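How to Seal a Marble Countertop

Marble is a porous stone. Left unsealed, it soaks up oil, coffee and juice, and the marks can be hard to get out. Sealing is an easy job for one person. Most of the time goes to waiting.

First, find out if the stone needs it. Put a few drops of water on the counter and leave them for 15 minutes. If the spot turns dark, the sealer has worn off. If the water sits in a bead, check again in December or whenever you next do a deep clean.

What you need

Penetrating stone sealer for marble
Stone cleaner with a neutral pH
Three or four lint-free cloths
Painter's tape
Rubber gloves

We used Trarkero sealer, but any water-based penetrating sealer goes on in much the same way. A small bottle covers around 85 square feet on polished stone. Honed stone takes more.

Clear the counter and wash it with the stone cleaner. Do not use vinegar, lemon or bathroom sprays, as acid etches marble. Rinse, wipe dry, and leave the counter alone overnight. Tape off the sink rim, the cooktop and any wood trim. 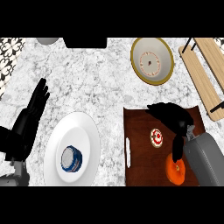
White marble with gray and charcoal veining.

Test the sealer in a corner first and let it dry. If the color looks right, work in sections about as wide as your reach. Wipe on an even coat and keep it wet for the time given on the label, usually five to ten minutes. Buff off all the extra with a clean cloth before it dries. Dried sealer leaves a haze. If you get one, wet the area with a little fresh sealer and buff again.

Wait for the time on the label before a second coat. Repeat the water test the next day on a part that gets a lot of use.

Keep the counter dry for 24 hours after the last coat. Sealer slows down stains but does not stop etching, so wipe up wine, tomato sauce and citrus right away.

Last updated October 4, 2025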